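Grikico Household Help
Kitchen > Small appliances > Rice cookers

Rice cooker with steel inner pot: how much water, and why does it stick?

Posted by Trundilby

I have moved from a non-stick rice cooker to one with a stainless steel inner pot and a glass lid, and I can't get the same result out of it. The old one had lines marked on the inside of the bowl. The new pot has no lines that I can find, and the leaflet only says "add rice and water as required".

So far I have cooked white long grain in it 4 times. The first lot was hard in the middle. After that I put in more water and it came out soft but with a thick layer stuck to the bottom, which took an evening of soaking to shift. The other two were somewhere between. It also spits through the hole in the lid when it boils and leaves starchy water all over the worktop.

I cook for two people, sometimes three. I rinse the rice once under the tap in a sieve. I have been leaving it on warm until we are ready to eat, which can be an hour or more.

What I would like to know is how much water to use, whether the sticking is normal with steel, and whether I should be lifting the lid to check. My sister-in-law says never, my old leaflet said it made no difference.

Posted by Correia
Member, 547 posts

Sticking is normal with steel up to a point. There is no coating, so the bottom layer will always hold on a bit more than you are used to. You can get it down to a thin film that lifts off easily.

Rinse more than once. Put the rice in a bowl, cover with cold water, stir with your hand, pour off, and repeat until the water is only slightly cloudy. I do this 4 times for ordinary long grain. A quick run under the tap in a sieve leaves a lot of starch behind, and the starch is what foams up under the lid and what glues the bottom layer down.

For water, use the same cup for both and forget about lines. One level cup of rice to one and a quarter cups of water is where I would start for long grain in a covered cooker. If you prefer it softer, go up to one and a half. Basmati that has been soaked first wants a little less. Very small amounts are difficult in a big pot, as the water boils away before the rice has taken it in, so I would not cook less than a full cup even for two.

Level the rice before you switch on. If it is heaped to one side, that side cooks dry. Also wipe the outside of the inner pot before it goes into the cooker. Drips on the heating plate hiss and mark it.
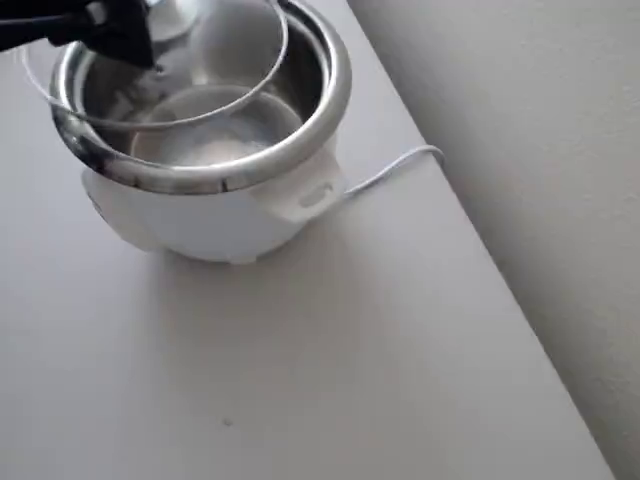 White rice in the steel inner pot, with the glass lid over it.

On the lid, I take your sister-in-law's side for most of it. Every time you lift it you let steam out, and the rice on top needs that steam. With glass you can see fairly well what is going on until it mists over. If you do have to look, do it once, near the end, tilt the lid so the drips run away from you and put it straight back. Use a cloth on the knob.

When the switch clicks over to warm, leave it alone for ten minutes with the lid on. Then loosen it with a wooden or plastic spoon, working from the sides in. The rest makes a big difference to the bottom layer — it softens in its own steam and comes away.

An hour on warm is too long in steel, in my experience. I turn mine off at the wall after the ten minutes and it stays hot enough to eat for a good while. If you are going to be later than that, start it later.

Posted by Drunutar

I agree with most of that but I use more water, one and a half cups to one, and have done for years. It depends on the rice. Old rice from the back of the cupboard takes more than a fresh bag.

For the spitting, a small knob of butter or a teaspoon of oil in the water helps. So does not overfilling. I keep mine to half the pot at most.

To clean it, put warm water in as soon as it is empty and leave it while you eat. Some 50 minutes and the whole layer peels off. Don't use a scourer on the shiny rim, it scratches.

Posted by Trundilby

Thank you both. I rinsed it properly tonight, used one and a quarter, and left it ten minutes after the click. Much better. There was still a thin skin on the bottom but it came off with the spoon. A little dry on top, so I will try slightly more water next time.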